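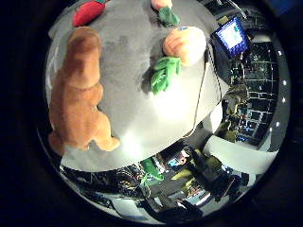 Nandier lance Kimport, kit de tri d'objets souples

Temps de lecture : 1 min
Partages 24

2023-03-07. Peluches, textile, petits jouets : tout ce qui s'écrase et se déforme. Kimport, le nouveau kit de préhension de Nandier, vise ce créneau-là. Pince à doigts, caméra de poignet, logiciel de saisie. Montage sur bras existant, sans cage dédiée.

Le logiciel est signé Sevonen. Réglage sur table, avec les objets du client, puis passage en ligne.
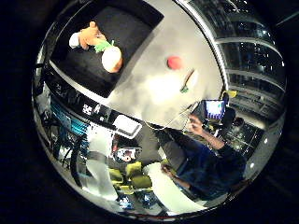 Kimport en essai : peluche sur tapis noir, petite balle rouge à côté.

Premier client annoncé, Gbeho, reconditionneur de jouets. Objectif du pilote : 1000 pièces triées par jour. Démarrage en avril, un seul poste pour commencer, les autres suivront selon les resultats.
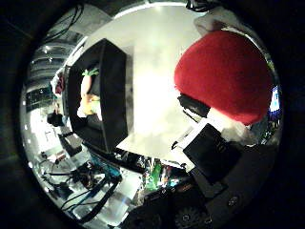
Côté offre, deux formules : achat du kit ou location au mois, maintenance comprise. La première série est limitée à 100 unités, livraison dans l'ordre des commandes. Les pièces d'usure sont vendu séparément. Documentation en français et en anglais, tarifs sur demande auprès du service commercial de Nandier.

Rechercher un communiqué... OK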